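Why I stopped buying vegetables on the weekend, a thread. It's long and mostly about storage.

1/ Thursday morning is when I shop now. I moved to Stedcombe in April and spent the first few months doing it wrong, so this is what I do instead.

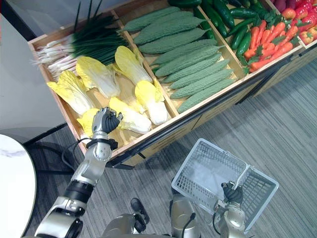 Napa cabbage and green onions, the two things I buy every week.

2/ On Saturday the store is full and the greens have been picked through by noon. The Thursday delivery comes in before 8, and if you get there in the first hour you get the pick of it. The staff told me that when I asked. Ask at your own store, the day will be different.

3/ Napa cabbage is the best value in the produce section for one person. A whole head lasts me two weeks in the fridge. Bagged salad lasts me three days and then I throw half of it out.

4/ Storage: don't wash it. Wrap the whole head in a dry dish towel, put it in the bottom drawer, and pull leaves off the outside as you need them. If the outer leaves go limp, peel those and keep going. Once you cut it in half the clock runs faster, so use the cut half first.

5/ Green onions: stand them in a jar with an inch of water, roots down, on the counter or in the fridge door. Change the water every couple of days. They'll regrow from the roots once or twice. The third time they're thin and don't taste like much.

6/ What I make with it, most weeks:
Monday, soup. Half a head, broth, noodles, an egg.
Then a stir-fry with whatever else is around.
Then slaw with rice vinegar and a little sugar.
The ribs near the base take longer to cook than the leaves, so they go in the pan first.

7/ Quick salted cabbage, for people who keep asking. 500 grams of cabbage cut into strips, 2 teaspoons of salt. Toss it, leave it 30 minutes, squeeze out the water, add sliced green onion and chili flakes. Keeps four days in a covered bowl. I eat it on rice.

8/ I keep a grocery list in Flinuro, only because it was already on my phone. Paper works the same. What helped was writing down what I threw away for a month. It was nearly all lettuce and herbs.

9/ Things I still can't keep alive: cilantro, basil, any kind of berry. I tried the jar thing with cilantro and got a week at best. If you have a method that works in a warm kitchen, reply with it. Mine faces west and heats up in the afternoon.

10/ Someone asked about kale. When I lived in Bragança I ate it in soup several times a week and I still buy it in winter. Cut out the thick stem, roll the leaves up tight, slice as thin as you can. It freezes fine if you boil it for a minute first.

11/ For anyone in Erham, I don't know the stores over there. A couple of you said the one by the station restocks in the evening. I haven't checked.

12/ Will post the soup with amounts next time I make it. I need to measure the broth first.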